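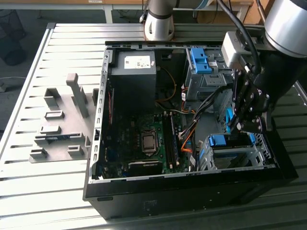
Desktop tower with side panel removed.

Sosholm computer refurbishment, progress to September 9, 2022

Intake in August was 134 machines, bringing the total to 1,784. Gorkov collected the scrap in six loads. The Urnon depot lease is signed - rent starts next quarter.

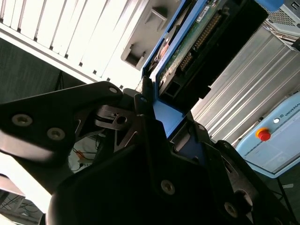

Gripper, close view.

Spending on memory is 3% over budget. Durán has yet to invoice for transport.
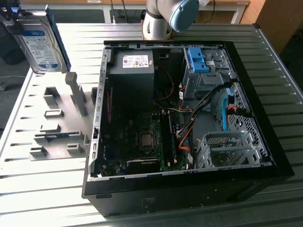 Hard drive held above the worktable.

Outstanding: erasure certificates for three school batches.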